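ノート第13冊　義歯床用レジン試験片の研磨および水中浸漬

記録：Bo-ram Um
確認：Cillian Moriarty
所属：Clisura歯科技工研究室　材料班

前冊末尾からの継続である。加熱重合型の床用レジンCillowについて、研磨面の仕上がりと水中浸漬後の変形を同一の試験片で追う。前冊では重合条件の決定までを記載した。本冊では重合後の掘り出しから始め、研磨、浸漬、計測の順に記す。臨床用の義歯の製作記録は別綴じとし、本冊には必要な番号のみを引用する。

試験片は50枚とする。形状は前冊と同じ板状で、粘膜面に相当する側を「裏」、研磨面に相当する側を「表」と呼ぶ。前冊の途中まで「A面」「B面」と書いた箇所があるが、A面が表、B面が裏である。今後はこの呼び方に統一し、旧記載は訂正しない。

## 埋没と掘り出し

フラスコ埋没にはIllov硬質石膏を用いた。同じ袋の残りを使い切り、途中から新しい袋に移っている。袋の切り替わりは試験片の通し番号の前半に当たる。番号の若いものに旧袋、それ以降に新袋が対応する。どの番号で切り替わったかは埋没票に記入してある。

分離材の塗布は二回とした。一回目の塗布後、表面の光沢が消えてから二回目に移る。前冊で一回塗りのものに石膏の付着が残り、掘り出し後の清掃に時間を要したことは既に記した。二回塗りでは付着が少なく、超音波洗浄のみで落ちたものが大半であった。隅角部には残るものがあり、この部分は木製のへらで除いた。金属の器具で擦ると裏に線状の傷が入り、後の観察で研磨傷と区別できなくなる。

重合後のフラスコは室温まで放冷し、そのまま一晩置いてから開いた。Moriarty氏より、急いで開いた場合の反りを比較対象として数枚残してはどうかとの意見があった。今回は採用しない。枚数に余裕がなく、対象を増やすと浸漬槽の区画が足りなくなるためである。比較は次の系列に回す。

掘り出しの際に一枚、角が欠けた。欠けは表側の端で、計測点からは離れている。廃棄せず、番号に「欠」を付して系列に残した。計測値に影響が認められた場合は除外し、除外した旨を集計表の備考に書く。

バリの除去はカーバイドバーで行い、周縁は裏面に向けて丸めすぎないよう注意した。義歯の辺縁であれば封鎖の良否に直結する部分であり、試験片においても形を揃えておく意味がある。縁の丸みは目視で見本と並べて確認した。見本は前冊で作ったものをそのまま使用している。

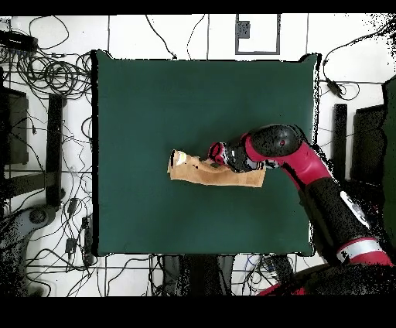 ## 研磨

研磨は次の順とした。

1. カーボランダムポイントによる形態修正
2. シリコーンポイント（粗）
3. シリコーンポイント（細）
4. レーズによるブラシ研磨、研磨砂を使用
5. バフによる艶出し

第一段階から第三段階まではハンドピースで行い、回転数は作業者が替わっても変えない。押し付け圧は数値で管理していない。感覚に頼ることになるため、50枚すべてをUmが担当した。途中で手を替えることは、今回は認めないこととした。

シリコーンポイントの目詰まりが早い。粗の段階で削り屑がポイント側面に溶着し、これをそのまま当てると表に曇った帯が出る。ドレッサーで頻繁に直すこととし、帯が出た試験片は粗の段階に戻した。戻した番号は研磨票の右端に印を付けてある。印の付いた試験片では肉厚がわずかに減っている可能性があり、浸漬前の計測値を必ず参照すること。

レーズ研磨では研磨砂の水分が仕上がりを左右する。水が少ないと発熱し、レジンの表面が引きつれたように荒れる。多すぎると砂が飛び、ブラシに残らない。試験片を当てたときに砂がブラシの幅いっぱいに広がる程度を目安とした。文章で残しにくい事項であるため、次に担当する者は最初の一枚を捨てるつもりで加減を確かめられたい。試験片以外の端材が引き出しの下段に残っている。

バフは床用レジン専用のものに限る。金属研磨に使ったバフが同じ箱に混入しており、当日これに気付かず一枚目に当てた。表に灰色の汚れが付き、洗浄では取れなかった。第三段階からやり直して除去した。バフの柄に油性の印を付け、金属用は別の箱に移した。印の色分けは棚の扉の内側に掲示した。

研磨後の観察は、斜めからの照明で表の全体を見たのち、拡大鏡で中央と四隅を見る。記録用語は次の通り定める。

- 「良」：線状傷を認めず、光沢が均一
- 「可」：光沢は均一であるが、拡大鏡下で浅い線状傷を認める
- 「戻」：肉眼で傷または曇りを認め、研磨をやり直す

「可」と「良」の境は観察者により揺れる。Um、Moriartyの両名が別々に判定し、一致しないものは低い方を採る。一致しなかったものは6枚で、いずれもUmが「良」、Moriartyが「可」とした。Moriarty氏の判定を採用した。六枚を並べて再度見たところ、光源の位置によって傷が見えたり見えなかったりする。観察台の照明を固定する金具が緩んでおり、二人の観察の間に角度が動いていた疑いがある。金具は締め直した。再判定は行わず、当初の記録のまま進める。

## 気泡について

内部気泡を認めた試験片があった。肉厚の中央寄りに小さな点が集まって見えるもので、填入時の圧接不足か、重合時の昇温が速すぎた場合の所見に似る。重合槽の記録紙を確認したが、昇温の線に乱れはない。填入の時期については、餅状期の判断を担当者の手触りで行っており、記録が残っていない。

今後は混和開始からの経過時間を填入票に書く。判断そのものは従来通り手触りで行ってよい。時間の記入を怠ると、後から気泡の原因を検討する手掛かりが失われる。

気泡を含む試験片も浸漬に供する。吸水の経過が他と異なるかどうかを見ることには意味があると判断した。集計では別の欄に置き、平均には含めない。この取り扱いについてMoriarty氏の同意を得た。

臨床例102番の床についても同様の気泡が報告されている。製作時期が前冊の試験片と重なり、同じ容器の液を使っていた可能性がある。102番は修理のため当室に戻っており、割面の観察を許可された。割面には試験片と同様の点状の集まりがあり、舌側の厚い部分に偏っていた。薄い部分には見当たらない。厚い部分に偏る点は昇温の影響を疑わせるが、前述の通り記録紙には現れていない。記録紙の感度が足りないことも考えられるため、次の重合では別の温度計を槽内に入れて並行して記録する。

102番の修理は通常の手順で進めてよい旨を技工担当に伝えた。材料班として使用を止めるべき所見はない。ただし同じ容器の液は試験系列からは外し、容器に使用停止の札を付けた。

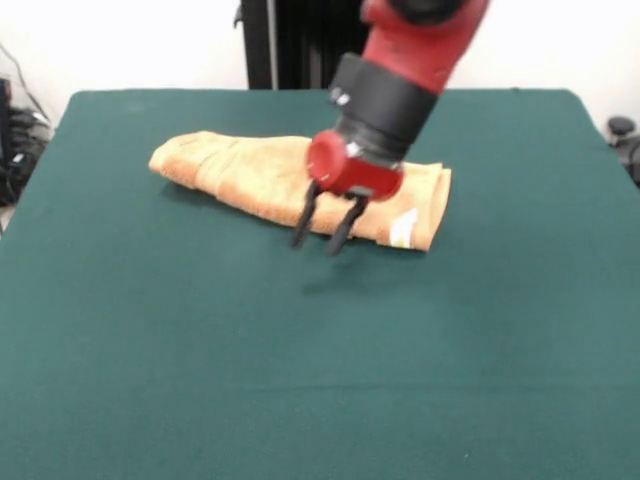

最終更新：2007年2月25日（Um記、Moriarty確認済）

## 浸漬前の計測

計測台Phelanを使用した。表を下にして置き、裏の中央と両端の高さを読む。反りは中央と両端の差で表す。読み取りは三回とし、中央の値を採る。平均をとらないのは、置き直しの際に一度だけ大きく外れた値が出ることがあり、平均ではこれに引きずられるためである。

計測台の脚の一つにがたつきがあった。台の下に薄い金属板を差し入れて止めたが、応急の処置であり、次の計測までに脚のねじを交換する。交換の前後で基準ブロックを測り、差がないことを確認してから本計測に入ること。基準ブロックの箱は計測台の右の棚にある。素手で触れない。

試験片は計測の前日から恒温室に置いた。当初は作業室から持ち込んで直ちに測っていたが、最初に測ったものと最後に測ったもので傾向が異なり、温度の影響と考えて全数を測り直した。最初の計測値は票に斜線を引いて残してある。消去はしていない。斜線の値を集計に使わないよう注意されたい。

「欠」を付した試験片は、読み取り三回とも近接した値を示し、他と比べて特段の異常はない。系列に残す。

表面粗さの計測は外部に依頼せず、当室の触針式で行う予定であった。触針の先端に摩耗が見つかったため、粗さは本冊では扱わない。先端の交換を待って、浸漬を終えた試験片で行う。浸漬前の値が欠けることになるが、同じ手順で研磨した端材を保存し、これを浸漬前の代わりとする。代用であることを報告書に明記する。

## 浸漬の条件

蒸留水を用い、恒温槽に区画を設けて一枚ずつ立てて入れる。寝かせると下になった面の水の入れ替わりが悪い。区画の仕切りは樹脂製で、試験片との接触は縁の二箇所に限る。

水の交換は毎朝行う。交換の際に試験片を空気中に置く時間を短くするため、先に新しい水を別の槽で温めておき、区画ごと移す。移した後に番号を読み上げて票と照合する。読み上げと照合は別の者が行うのが望ましい。一人で行う場合は、票の端から順に印を付けること。

浸漬の期間は6日を第一の区切りとする。区切りで取り出し、計測して槽に戻す。吸水が飽和に達するにはなお足りない期間であるが、変形の向きを早い段階で知る目的である。その後の区切りは第一の結果を見て定める。

取り出した試験片の表面の水は、糸くずの出ない布で押さえて取る。擦らない。擦ると表に細かい傷が入り、研磨面の再観察ができなくなる。押さえる回数を表裏各一回と定めた。当初は担当者任せとしていたため、質量の読みにばらつきがあった。ばらつきの一部は拭き方に由来すると考えられる。布は一枚ごとに乾いた部分に替える。 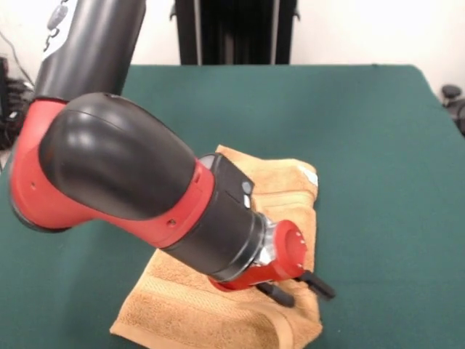
質量は天秤の表示が落ち着いてから読むが、吸水した試験片は秤量中にも水分を失い、表示が緩やかに下がり続ける。完全に落ち着くのを待つと試験片ごとに待ち時間が異なってしまう。風防を閉じてから一定の時間で読むこととし、その時間は予備の試験片で決める。予備の結果が出るまで、質量の欄は空けておく。反りの計測はこれに先立って行ってよい。

## 第一の区切りの結果

反りは大半の試験片で浸漬前より小さくなった。重合収縮により裏側に引かれていたものが、吸水による膨張で戻る方向に動いたと解釈できる。この傾向は床用レジンについて一般に述べられているところと矛盾しない。

ただし動きの小さい一群がある。番号を並べると13枚がこれに当たり、うち多くが埋没時に旧袋の石膏を使ったものである。石膏の違いが浸漬後の動きに影響する経路は直ちには考えにくい。旧袋の試験片は研磨の時期も早く、研磨から浸漬までの間に室内に置かれた日数が長い。その間に空気中の水分を吸っていたとすれば、浸漬前の値がすでに動いた後のものであったことになる。

Moriarty氏の見解は次の通りである。研磨後の保管条件が揃っていなかったことが第一の問題であり、石膏についての議論はその後でよい。次系列では研磨を終えたものから順にデシケーターに入れ、全数が揃うまで開けないこと。Umとしても異論はない。今系列については、研磨日から浸漬日までの日数を票から拾い、反りの変化と並べて図にする。図は次冊の冒頭に貼付する。

気泡を含む試験片は別欄に置いたが、変化の向きは他と同じであった。大きさに差があるかどうかは、枚数が少なく判断できない。

研磨面の光沢については、浸漬後も肉眼で変化を認めない。「良」「可」の判定は浸漬を終えてから改めて行う。途中で判定すると、票に判定が重複して残り、どの時点のものか分からなくなる。

## 清掃剤への展開について

臨床側から、義歯清掃剤への浸漬も同じ試験片で行えないかとの照会があった。今系列では行わない。水中浸漬の途中で条件を加えると、どちらの影響か分けられなくなる。清掃剤については別に試験片を用意し、次の点を事前に決めておく必要がある。

- 清掃剤の溶液をいつ調製し、どの時点で浸すか
- 一回の浸漬後に水洗をどの程度行うか
- 夜間浸漬を想定するか、短時間の使用を想定するか
- 金属部を含む義歯への適用を試験の対象に含めるか

最後の点は材料班のみでは決められない。部分床義歯の維持部に使う合金の試験と合わせて計画するのがよく、金属側の担当と日程を調整する。照会への回答は、計画中である旨を文書で返した。控えは本冊の裏表紙の封筒に入れてある。

## 器具および消耗品

研磨砂の残りが少ない。二種の粒度のうち細かい方を発注した。粗い方は足りている。

Illov硬質石膏の新袋は開封後の口の閉じ方が不十分で、端に小さな固まりができていた。固まった部分は捨て、残りを密閉容器に移した。容器には開封の旨を書いた札を入れてある。旧袋の残りは使い切ったため、石膏の違いを再検討する場合には同じ条件を再現できない。埋没後の石膏片を一部保存してあるので、必要であればこれを参照する。

恒温槽の蓋のパッキンに劣化がある。水位の低下が一晩でわかる程度であり、当面は夕方の点検時に水位を確認し、記録に加える。交換部品の見積もりを依頼中である。

集塵装置の袋は研磨の途中で一度交換した。交換後に吸引の音が変わったが、吸引自体に問題はない。レーズの飛散防止板には研磨砂が固着しており、使用後その日のうちに拭き取ること。翌日に回すと水で落ちない。

## 未処理事項

- Phelan計測台の脚のねじ交換と、基準ブロックによる前後の確認（Um）
- 秤量の待ち時間を決める予備試験（Um）
- 重合槽に入れる別系統の温度計の手配（Moriarty）
- 触針の先端の交換。納期の回答待ち
- 研磨日と浸漬日の日数を票から転記し、作図する（Um）
- 102番の割面の写しを技工担当から受け取り、本冊に綴じる（Moriarty）
- 填入票の書式に経過時間の欄を追加。旧書式の残りは端材用として使ってよい

次の区切りについては、動きの小さい一群の扱いが決まってから日程を入れる。それまでの間も水の交換と照合は毎朝続ける。担当が不在の場合はMoriarty氏が代わる。恒温槽の鍵は計測台の引き出しにある。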